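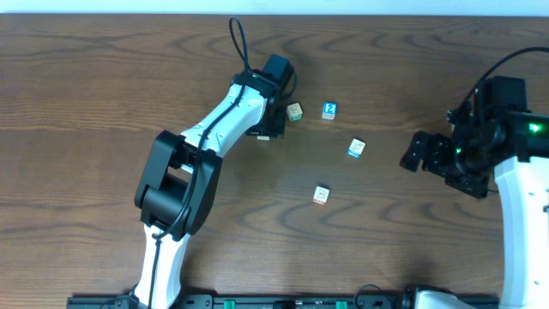

Chapter 4
Places to Stay

Think of the best hotel you ever stayed in. Chances are, you remember a feeling before you remember the bed! In this chapter we look at how old buildings become places to sleep, and why travelers love them so much. 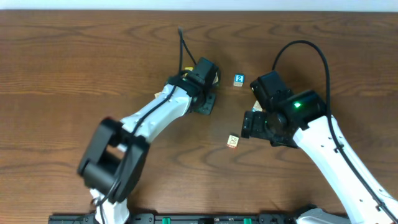
Figure 4.1 Wooden toy blocks on a tabletop.

Our main case is the Flanlow, a former wool mill on the river in Kerninville. When Sumathi Thampi took it over, the mill had 3 floors, nearly 300 windows and no hot water — and she adored it. Her partner, Devendra Chaturvedi, wanted to save the old loading doors,
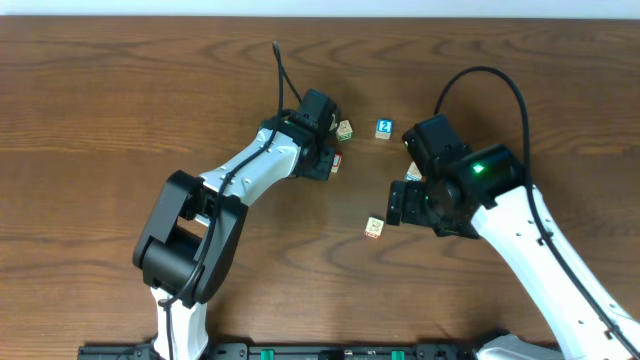

and those doors now open onto the breakfast room. Guests ask about them all the time.

We will also visit Ulik, a village of 1,000 people with one inn, the Lei, that fills up every November. How does a place that small stay so busy? Keep that question in mind as you read Section 4.1.

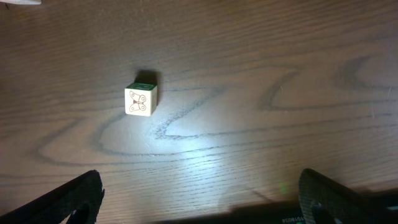 Figure 4.2 Block with a butterfly drawn in outline.

Key terms: adaptive reuse, occupancy, shoulder season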